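We use cookies to keep you logged in and to count visits. Accept all / Manage choices

Foam cubes on a bare wood table: worth it, or another thing to put in the loft?

Maxine_Ruddock
2024-04-06

I've been talked into foam cubes. The pitch was that they're quiet, they don't dent anything, and you can leave them out without someone breaking a toe. The set is from Zesell, 6 in a net bag, and I paid more than I think foam has any right to cost.

I have doubts. The bag says "safe on all surfaces" in large letters and then, on the back in tiny ones, tells you to test on a hidden area first. Well, which is it? The table is the Viller round one, oiled, no lacquer, and I'm fussy about it. It cost me 195 second-hand plus a hired van and a favour I'm still paying off. I don't want it ending up with square ghosts all over it.

I've only used some of the set so far, two blues and a pink, on the bare top with no cloth.

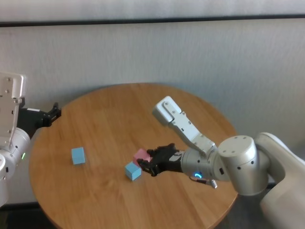 My other grumble is the colours. The shop listing had them as "ocean" and "coral", and to me those words mean something with a bit of go in it. What came is pastel. Light blue and baby pink, basically. I can live with pastel but I'd have liked to be told.

So: does foam like this leave marks on oiled wood if it stays put for a few weeks? And does the colour come off? I'd like to hear from people who've had them a while. The reviews on the shop page all seem to have been written the day the parcel came.

Share 2

LGoicoechea
I had the same set and gave it away. No marks on the table, but mine was varnished so that won't help you much. What got me was the corners. They start crisp and after a month of being squeezed and dropped they go round, and then nothing stacks. A tower of three leaned like a drunk.

Wooden ones cost less and last for ever. I don't know why people keep buying foam.

Ditte T.
People buy foam when they live above someone, Leandro. I had wooden blocks in my last flat and the man downstairs used to knock on his ceiling with a broom handle. I swapped to foam in October and haven't heard from him since. He may have moved, I suppose, but I'm counting it as a win.

On the marks question, I left one on an oiled shelf all winter and there was a paler square underneath. I don't think the foam did it. The rest of the shelf had darkened in the light and that patch hadn't. A fruit bowl would have done the same.

Maxine_Ruddock
That's what I'd hoped, but how do you know it was the light? If the foam had pulled oil out of the wood you'd get a paler square as well. Did it even out afterwards?

Ditte T.
More or less. I can still find it if I go looking. I'm not going to swear to it in court.

halfdan_g
I refinish furniture for a living and I'd like to pour a bit of cold water on this. Ditte is right that oiled wood changes with light and that anything left sitting on it will leave its shape. But soft foam can also hold moisture. Wipe your table with a damp cloth, put the cube straight back, and you've got a little wet pad pressed on the grain. I've seen it with those stick-on felt feet, and with yoga mats on floors. I haven't seen it with toy blocks, for the simple reason that people don't leave toy blocks in one place for that long.

If it were mine I'd wait for the top to dry before putting them back and then stop thinking about it.

Maxine_Ruddock
Fair enough. Mine do get moved about, they're never in the same place for long. I do the tidying at night and by the next time I look they've drifted to opposite sides again.

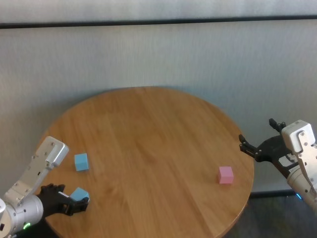 Two light blues over to the left, the pink well across on the right.

Halfdan, since you're here, would you re-oil now or leave it? There's nothing wrong with the top that I can see. The grain shows nicely and the colour is warm all over. I just have it in my head that it's due.

halfdan_g
If nothing's wrong with it, leave it. People over-oil. Then they ring me up about a sticky table.

Drip a bit of water on it somewhere out of the way. If it beads you're fine. If it soaks in and goes dark, do a thin coat of whatever it had before, wipe off far more than you think you should, and keep everything off it for a couple of days. That includes foam.

Malou Lund
Butting in as someone who's had the Fustuvora cubes for years. They're the same thing in a nicer box as far as I can tell, and I've paid for the nicer box twice, so I'm in no position to laugh at anyone.

Colour: mine never came off on a table. It did come off a tiny bit on a white pillowcase when I washed them, and yes, I know, it says don't wash them. I've since gone over to a barely damp cloth and they come up well enough. The pale ones show grubby fingerprints, though. The pink is worst. If I could get them in a dull green I would.

I'm not convinced by Leandro's corners. Mine are still square enough to stack.

LGoicoechea
"Square enough" is doing a lot of work there, Malou. Put two side by side on something flat and look along the top edge. I bet they don't line up.

Malou Lund
I did it just for you. One's a hair taller. I'm not building a cathedral with them.

LGoicoechea
So they're not square.

Malou Lund
They're foam!

Ditte T.
I'm with Malou, but I'll give Leandro half a point. The cheap ones are bad for this. I had a bag from the market where you could see the saw had wandered. They rocked if you set them down on the wrong face. You do have to check them when you buy, and you can't when they're sealed in plastic.

Maxine_Ruddock
Has anyone had cubes from Brøndum? They sell a set with a wooden tray and I was tempted, mostly by the tray. Then I thought, I'm being sold a tray.

halfdan_g
You are being sold a tray. I had one of theirs in the workshop last year, a customer wanted the rim repaired. Nice looking, thin as a cracker. A shoe box does the same job.

Malou Lund
I'd like it noted that I own that tray and I like it.

It does keep them together, and when I want the table back I lift the whole lot off in one go. With the net bag I was forever picking one up off the floor behind the curtain. Whether that's worth what they ask is another matter. I got mine in a sale.

Maxine_Ruddock
OK, this is useful, thank you. I've had a proper look at the two blues since Leandro put the wind up me. I can't see much between them for size. The finish is matt on both, no shine, and I ran a damp white hankie over one and got nothing on it. So the dye question is answered as far as I'm concerned, at least for the blue. I haven't done the pink.

They show up nicely against the wood, too. I didn't expect to care about that. Pale blue on that orangey brown is a better match than I'd have picked on purpose, so perhaps "ocean" can be forgiven.

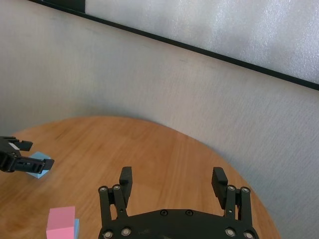
One of the blues on the bare wood, tilted, with a corner towards the middle of the table.

I'm still not sold on the price. You could buy a sheet of upholstery foam and a bread knife and have change left over for lunch.

LGoicoechea
Please don't cut foam with a bread knife. I did that for a bench cushion once. The edges looked like a coastline.

Ditte T.
An electric carving knife does work. My aunt did all her caravan cushions with one. But then you've got to colour them, and I'd trust home-dyed foam on an oiled table a lot less than the shop kind.

halfdan_g
Seconded. Don't put anything home-dyed on bare wood. I can sand out a dent and I can usually shift a water mark, but dye goes down into the grain and then we're talking about taking the whole top back.

Malou Lund
Maxine, are you keeping them or not? I've got a bet on with myself.

Maxine_Ruddock
Keeping them for now. I want to see what Leandro's corners look like in a few months. If they've gone round I'll come back and say so, and if they haven't I'll come back and say that too, louder.

LGoicoechea
I'll be waiting. Measure one now, though, with a proper ruler, and write it down. Otherwise you'll look at it in October and decide it was always like that.

Maxine_Ruddock
Irritatingly sensible. Off to find the ruler.

newish_to_blocks
Sorry to drag this sideways, but does anybody know if the damp cloth advice goes for waxed tables as well? Mine was waxed before I got it and I've no idea what with.

halfdan_g
Dry cloth on wax. Start your own thread with a photo of the top and I'll have a look at it.

3000 views · Share · Get our newsletter: enter your email to sign up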